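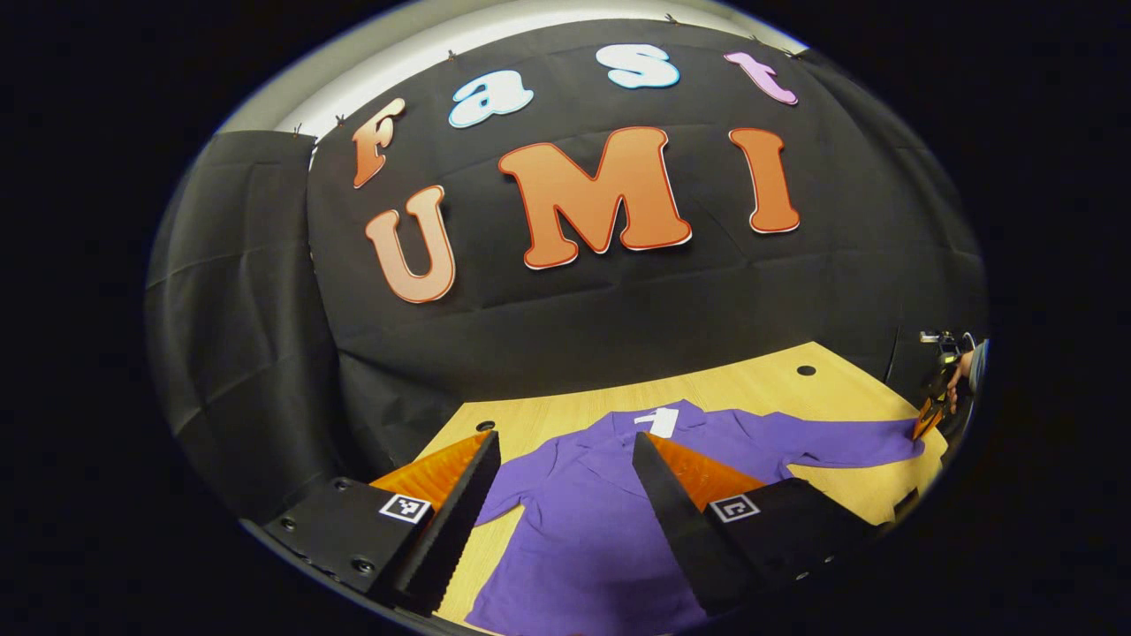
Hand-held gripper pair: soft pads slipping on shirt cuffs, and markers lost near the edge of view

Posted by cheetham_bench, 2018-02-20

I am building a pair of hand-held grippers at home for recording cloth folding, to be replayed later on two small arms. Each has two fingers on black plates, a ribbed orange pad on the inner face of each finger, and a square marker at the finger base so the opening width can be read from the wrist camera. The camera has a very wide lens. The test piece is a collared shirt laid flat on a wooden table with black cloth behind it.

Two faults:

1. When I pinch the end of a sleeve and lift, the cloth creeps out of the pads. A single layer is worst. A doubled layer mostly holds.

2. With the fingers fully open, one marker is dropped for a few frames at a time. Width then jumps to the last good value and the log is useless for that stretch. Over one run of 507 frames I lost 60.

Pads are printed in Vistden soft filament, ribs running across the finger. Detection is the stock routine in the Falar library with default settings. I have tried more light, which made no difference to either fault. Do I change the pads or the spring first?

Posted by ploltell_user

Pads. We had the same at our workshop. Wash them in warm water with washing-up liquid, dry them, try again. New prints are often greasy.

Posted by overhung_load

Treat them separately.

Slip: check the finger faces are parallel when closed on one layer of cloth. If they meet at the heel first, the tips carry almost no load, and a stiffer spring only bends the pads more. Close them on a strip of thin paper and pull it from the tip. If it slides out freely there, shim the plate screws at the heel side until it grips. Mine needed roughly 2 mm. After that, look at rib depth. Deep ribs fold over sideways on thin cotton. I went down to shallow ribs and kept the old spring.

Markers: the default detector assumes straight edges. A wide lens bends the sides of anything far from the centre, and with the fingers open that is where your markers sit. Calibrate with the fisheye model (the ordinary one will not fit) and undistort a crop around each marker before detection. Also check there is a clear white border all the way round each one. Fill gaps of up to 3 frames by interpolation and reject the run if they are longer.

Posted by tin_snips

Can't help with the slip, but a matt laminate on the markers cured the dropouts for me. Different lens, so it may not apply.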